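Setting up and maintaining the gripper of a garment-sorting arm
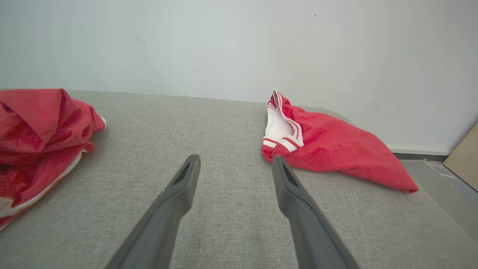

Piątek

Project report, submitted 2022-12-30

1. Scope

The report covers the end of the arm only: the two fingers, their mounting, the wrist camera and the routine checks. The control software was supplied with the teaching cell, which our group calls Hilis, and was left as delivered. My part of the work was to bring the gripper into a state in which it could run a full practice session without being re-aligned by hand.

2. Starting condition

At handover in February the fingers closed unevenly. The left finger reached the centre line before the right, so a thin fold of cloth was pushed sideways before it was pinched. The clamp screws had been tightened to different degrees and one had a damaged head. No log had been kept of earlier adjustments.

3. Fingers

The fingers are matte plastic and narrow towards the tip. Each has a long slot-like opening near its end. Lint caught in the opening changes how the tip meets the cloth, and plush fabric is the worst case of all the garments tried. The red plush pieces on the grey seat were used for most of the later trials. One was left bunched in a heap and the other lay flatter, with its white waistband folded over, which gave two different grasping problems on the same surface.

To align the fingers, the arm is parked, power to the gripper is cut and both clamps are loosened by half a turn. A setting block is placed between the tips and the fingers are brought against it by hand. The clamps are then tightened in alternate steps. Tightening one side fully before the other moved the centre line by 2 mm, and this error was the cause of the uneven closing.

4. Camera

The camera sits at the wrist and looks along the fingers. Both tips must stay in view, as the operator judges the approach from them. After any work on the clamps the camera bracket is checked for play – it shares a plate with the left clamp and can shift with it. The bracket screws were replaced and marked with paint so that movement can be seen at a glance.

5. Routine

The slots are brushed out every 40 grasps. Clamp screws and bracket marks are inspected at the start of each session. The cable at the wrist is checked for rubbing with the arm at full reach, where the bend is tightest.

6. Results

Before the work, 18 grasps was the longest run between adjustments. Afterwards the longest run was 113, and it was ended by the session timetable. Slips on flat cloth became rarer but did not stop. Most of those noted were on folded edges – the lower layer stayed on the seat while the upper one was lifted.

7. Open points

The setting block is printed and will wear, so a metal one should be made. The damaged clamp screw has been replaced but its thread in the plate is weak and needs an insert. Finger pads with more grip were ordered and had not been fitted when this report was written.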